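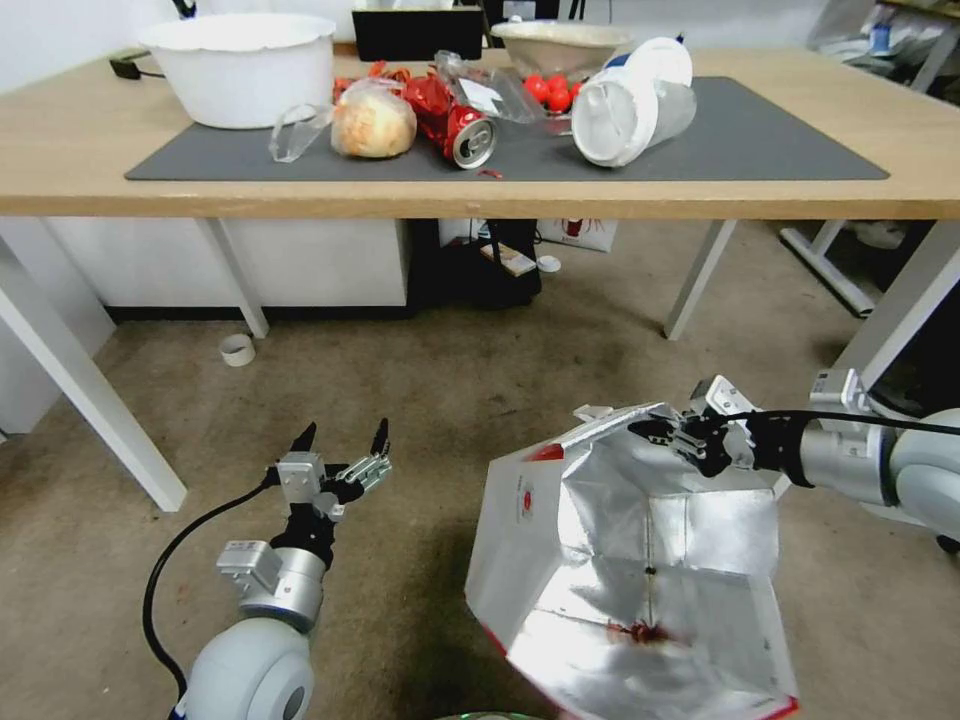 # How a Song Gets Onto a Record

A vinyl record is a flat plastic disc with a groove in it. The groove is one long spiral that starts near the edge and winds in toward the middle. If you look at it through a magnifying glass, you can see that it wiggles.

Those wiggles are the music. When a band plays in a studio, microphones pick up the sound. Later, a cutting machine turns the sound into a wavy line and carves it into a smooth disc. Loud sounds make big wiggles - quiet ones make small wiggles.
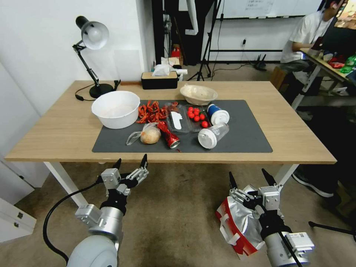

*Jiltik Junior, Issue 40*

The carved disc is used to make metal stampers. A press squeezes warm vinyl between 2 stampers, one for each side. A small band might order 300 copies.

At home, a needle rides in the groove and shakes. The player turns the shaking back into sound.

**Word to know:** A *cover* is a new version of someone else's song.

*Words by Letay Lencho*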